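About Us

Polorberg is a small school for people who want to feel at home in their own kitchens. We teach breakfast, mostly, and then the other plain meals that come after it, and we have been doing so long enough now that some of the people who learned to poach an egg with us have sent their grown children along to do the same. If you have come to this page wondering whether you would fit in, the short answer is that you very likely would, and the long answer is the rest of what follows, so do pour yourself something and settle in.

The school was started by Rukhsana Hashmi, who had spent a good part of her working life running the morning kitchen of a guesthouse and had grown tired of hearing her guests say that they never ate breakfast at home. They loved it when she made it. They would sit over their toast for an hour, asking what kind of bread it was and how she had got it that color, and then they would go back to their own houses and eat a cereal bar standing up in the hallway. Rukhsana thought this was a great pity. She began by inviting four of them back on a quiet Saturday, after the last guests had checked out, and she showed them how she laid a tray, how she timed the eggs against the bread, and how to have the coffee ready at the same moment as everything else. They asked to come again the next week, and they brought a friend.

Dirceu Xavier was the friend. He had been a furniture restorer and he could not, by his own cheerful admission, cook anything at all, but he had a good eye for how a room ought to be arranged and a great deal of patience with beginners, having so recently been one himself. When Rukhsana decided to look for a proper place for her Saturday mornings, it was Dirceu who found it, on the ground floor of the old Rurkeck building, and it was Dirceu who sanded the shelves and hung them. He teaches with her now. His toast is very good and he will tell you so.

Our First Morning class is still the heart of the school, and it is where we ask nearly everybody to begin, including people who have been cooking for years. It runs for 75 minutes and it covers one breakfast for one person: something hot to drink, something toasted, and something in a bowl. That sounds like very little, and we do sometimes get a telephone call from a person who has read the description and would like to know what we do with the other hour. The hour goes quickly. There is the bread to talk about, and how thick to cut it, and why a slice from the freezer wants a different setting from a slice off the loaf. There is the question of butter (Rukhsana takes hers out the night before, Dirceu doesn't, and neither has ever persuaded the other). There is the oatmeal, which has its own small arguments about salt and milk and when to stir. And there is the matter of getting it all to the table while it is still warm, which is the part most people find hard and the part we like teaching best.

We do a lot of this with a tray. Rukhsana learned it at the guesthouse, where everything had to travel up a flight of stairs, and she has never found a better way to show a person what they are about to make. You put the tray down before you switch anything on. You set the mug and the bowl on it where you would like them to be, handle turned toward the hand that will reach for it, and then you look at it for a moment and notice what is missing. It might be the spoon. It is very often the spoon! Once the tray is right, the cooking is only a matter of filling in the gaps, and when the toast comes up you aren't opening drawers with your elbow.

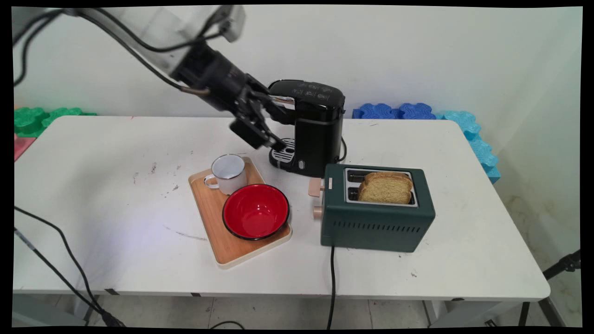

The other thing the tray teaches is how little you need. We are asked all the time for a list of equipment, and people are sometimes a bit let down by how short ours turns out. A toaster that takes two slices is plenty for most households. A small coffee machine that makes one cup at a time suits anyone who lives alone or who gets up at a different hour from everybody else in the house, and if you already have a stovetop pot or a paper filter and a jug, we will happily teach you on that. We are fond of enamel for mugs and bowls, as it is light to carry and cheerful to look at, though it does chip if you bang it on the faucet, and it must never go in the microwave. We don't sell any of these things, and we would much prefer that you used what is already in your cupboard.

After First Morning, the classes spread out a little. Two Plates, One Pan is for couples, roommates, and parents with one child who will only eat separately from the others. Slow Sunday is a longer session with baking in it, and it ends with everyone sitting down together, so please don't have breakfast before you come. Then there is Swati, our evening course, which began when a group of night-shift nurses asked whether we could teach breakfast at the hour when they ate it. We said yes without thinking very hard, and it has become one of the liveliest things we do. It now takes in soups, flatbreads, and a lentil supper that Rukhsana makes from memory and has only lately been talked into writing down.

We keep every class to 9 people. The room would hold more, and we have been told more than once that it would be sensible to let it, but with nine we can get around to everyone's cutting board and still have time to hear about their week. We also find that a larger group goes quiet, and a quiet kitchen makes for poor cooking. People learn a great deal from looking over at what the person beside them is doing and asking why on earth they are doing it that way.

You don't need to bring an apron. You don't need to know anything. If you have trouble with your hands, or you can't stand for long, please tell us when you book and we will set up one of the low tables for you. The low tables have plain tops and nothing stored underneath, so that a chair or a wheelchair goes in easily, and Dirceu made them after one of our earliest students, recovering from a shoulder operation, pointed out to us that we had built a whole kitchen for people who happened to be tall. We were embarrassed, and grateful, and we have tried to listen better ever since. If a knob is stiff or a lever is awkward, say so — we have spares, and we would like to know.

Tidying up is part of every class too. We wash as we go, we wipe the crumbs out from under the toaster (unplugged and cooled, please), and we empty the drip tray on the coffee machine even when it looks as though it could wait until tomorrow. Rukhsana likes to say that the last job of one breakfast is the first job of the next, and although there may be some groaning at the sink, most of our students tell us later that this was the habit that stuck.

Our bread comes from Wasetti, the bakery two doors down, and they have been good neighbors to us from the start. They bake a plain white loaf, a seeded one, and a dark rye that wants a longer time in the toaster than you would believe. Anything left at the end of the day goes home with whoever taught the last class, and this is how Dirceu's household came to eat so much bread pudding.

A word about prices, as people are often shy of asking. Each class is paid for on its own and there is no membership to join. We hold one place in every First Morning class free of charge for someone who could not otherwise come, and you don't have to explain yourself to have it. Just write "the free place" in your message and we will send you the next date. Gift vouchers are available as well, and they seem to be given mostly to students leaving home and to newly retired fathers.

If you would like to see the room before you decide, knock on any weekday morning during March, when we keep the door open to visitors between classes. You can look at the shelves, ask Rukhsana about butter, and have a cup of coffee with us. Mornings are busiest just before a class begins, so a little patience at the door is appreciated, and if you see that we are in the middle of something, come in anyway and take a stool by the window. We will get to you as soon as the toast is up.

Sign up for our newsletter! A new breakfast idea and the upcoming class dates, sent once a month. You can unsubscribe at any time.

Polorberg Kitchen School, Suite 1036, Rurkeck Building | Contact us | Classes | Gift vouchers | Page last updated 2024-03-29 | © Polorberg. All rights reserved. | Back to top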